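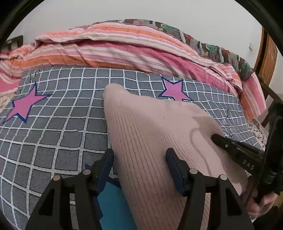 Notes on Caring for Knitwear Between Seasons

2024-08-26

Readers of this journal have written in recent weeks to ask how knitted clothing should be stored and looked after. The present entry sets out the practice followed in my household. It replaces the short note published in February, which contained an error regarding water temperature.

Washing

Every knitted item is washed before it is put away, including items worn only once. Body oils and traces of food attract moths, and a stain that cannot be seen in August may be yellow by winter. Wool is washed by hand in cool water. The February note said warm, and I regret the mistake. Cotton knits may go in the machine on a gentle cycle, turned inside out and placed in a mesh bag.

Water should be pressed out and never wrung. The garment is laid on a towel, the towel is rolled up, and the roll is pressed firmly along its length. Thick items may require a second towel.

Drying

Knitwear is dried flat, away from direct sun and heaters. Ribbed pieces deserve particular attention at this stage, as the ribs spread when damp and will dry in whatever position they are left. They should be eased together by hand and the cuffs and hem squared. Most pieces are dry in two days. Heavy cardigans may take three.

Mending

Small holes are to be repaired prior to storage. My neighbor Liette Pelletier, who taught me to darn, recommends working from the right side of the fabric with a thread slightly thinner than the original yarn. Vernon Cloutier wrote to recommend a crochet hook for dropped stitches, and I have adopted his method. Pilling is removed with a comb, using short strokes in one direction.

Folding and storage

Sweaters are not kept on hangers in this house. Each is placed face down, the sleeves are folded across the back, and the body is folded in half from the hem. Very long pieces are folded in thirds. Stacks are limited to four, with the heaviest at the bottom.

Cotton bags are preferred to sealed plastic. Cedar blocks are sanded lightly each year to renew the scent. Noémie Grewal has asked whether lavender serves equally well. I have used both and cannot report a clear difference, although the lavender loses its smell sooner.

Correspondence on the subject of blankets has been received and will be answered in a separate entry.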